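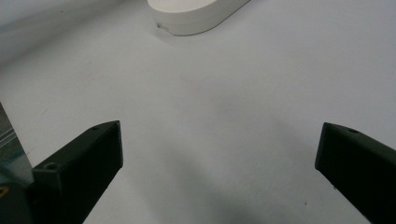
# Paper or Glass? Home Egg Storage and Labeling Habits in Grirnby

Thitima Sriwong and Thitima Khamphan
Food and Household Studies, second-year project
1/31/18

## How we got started

We share a first name, a kitchen and a refrigerator, and the last of those is where this project comes from. Back in December we had a long and rather silly disagreement over a tub of leftover rice. One of us was sure it had been cooked on the night we had guests, and the other was just as sure it was older than that and ought to go in the trash. Neither of us could prove a thing. The rice went out, and we kept talking about it for most of the evening (our neighbors can confirm this), and by the time we went to bed we had the start of a topic.

Our first idea was to study leftovers in general, but our instructor gently pointed out that this could fill a career. We settled on two smaller questions. Do people in our part of town write dates on the food they put away? And does it matter to them what they put it in? The title mentions eggs since they ended up with a chapter of their own, which we will get to.

## What we did

We wrote a short questionnaire, printed it on both sides of one sheet, and took it to the apartment blocks behind the old Drondenis bakery. We left copies in mailboxes with a return envelope and picked up the filled-in ones from a box in each lobby. We delivered 1,000 sheets in all, which is a great deal more walking than it sounds like when you are sitting at a desk planning it, and 381 came back in a state we could use. A few more were returned blank, and one had a very nice drawing of a cat on it.

The sheet asked people to list everything homemade in their refrigerator at that moment, and to say for each item whether it had a date on it and what kind of container it was in. Altogether they listed 1,844 items. We typed every one of them into a spreadsheet, taking turns, one reading aloud and the other typing. Reading aloud was Khamphan's idea and we would recommend it to any group with a lot of handwriting to get through.

We also visited 3 households for a longer talk. These were people who had ticked the box saying they wouldn't mind, and all of them fed us.

## What people told us

Most of the listed items had no date at all. That was what we expected, but the reasons were more interesting than the result. Several people wrote that they "just know," and when we asked about this in the home visits we began to understand what they meant. In one home the grandmother cooks on a fixed pattern, so the soup can only be from one particular evening. The food dates itself. In another, where two students and a night-shift nurse share the shelves, dates had been tried with masking tape and given up because the tape came off in the dishwasher and clogged the filter.

People who did write dates tended to do it for the freezer and not for the refrigerator. They also wrote them on plastic tubs far more often than on glass. We had supposed it would be the other way around, with glass being easy to write on with a grease pencil. One woman explained that with glass she could see what was going on in there, and with an old ice cream tub she could not, so the tub needed a label and the dish did not. We thought that was sensible, and it is close to what others told us in different words.

Brand came up less than we thought it would. Kokon boxes were mentioned by name on a fair number of sheets, mostly by people complaining that the lids and the bases had drifted apart over the years. Aigner jars were mentioned mostly by people who make pickles, and they seemed very fond of them.

## The eggs

We had not planned to ask about eggs. They were written in by so many people under "anything else you would like to tell us" that we went back over the sheets and sorted those comments separately. There is a real split between those who leave eggs in the carton and those who move them to the rack in the door. The carton people like having the printed date close by. The rack people like seeing how many are left. Some rack people cut the date off the carton and tuck it behind the first egg — a habit Sriwong has since taken up at home.

## What we would change

Our sheet asked for "homemade" food, and people read that word in all sorts of ways. Was half an opened can of tomatoes homemade? Some listed it and some did not. We should have tried the questions out on a handful of neighbors first. We also think people who don't like their own refrigerators were less likely to send a sheet back, so our results may look tidier than the building really is.

If we did it again we would ask the same homes twice, once in winter and once in summer, and we would ask who in the home does the putting away. In all of our visits it was one person, and the others had opinions about it.

## Thanks

We are grateful to everyone who filled in a sheet, to the households who let us sit at their tables, and to Khamphan's aunt for the loan of a shopping cart with good wheels. The spreadsheet and a blank copy of the questionnaire are in the department folder for anyone who wants to use them.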